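Pullville floor, October -- pictures from the bench

Quick page, sorry for the mess. People keep asking what changed at Pullville since the Cemel arms went in, so am putting up what I have. More when I get a minute.

Background, short version. Two lines here. The Thongsuk line is the old one, all hand work -- sorting, setting out, clearing down. The Rarard line is where the arms are. Started with 3 stations, now more. Each one gets a table of toy kitchen stuff to practice on, and somebody has to lay the table, watch the run, lay it again. That somebody used to be a packer.

What's different for the crew: less lifting. Way less walking. More standing still, more screen. Some like it, some miss the noise and the talking on the old line. Pay grade moved up one step after the training, which took 15 hours spread over two weeks (nights did theirs on a Sunday, not popular). Breaks are better becuase a run has a natural end to it. Downside, you can't chat during a run, you lose track of what's been reset.

Target is 64 resets a shift. We don't always make it. Nobody has been written up for it so far and the lead says that stays.

Old hands are the best at this by the way. They know how to set a table so that it's awkward in a useful way, things lying where a tired person would put them. New hires line everything up too neat and have to be told.

Still to come: the Thongsuk line at shift change, the new lockers, and the charging corner if they let me in ther.

Rarard line. Colander and saucepan side by side, bananas and strawberries up past them, ketchup lying on top of the toaster oven. Loose on purpose, no neat rows on this line.
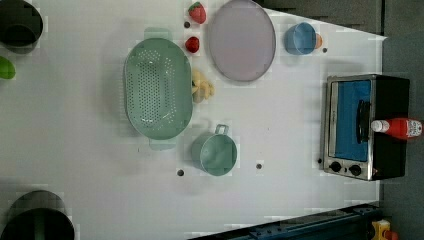
Pullville nights: good page, but put in the part about the rota. We went from knowing our shifts a month ahead to getting them about 3 days before, and that changed more for my family than any arm did. The work itself is fine, my back is better than it has been in years. Fix the rota and I would train the next group myself.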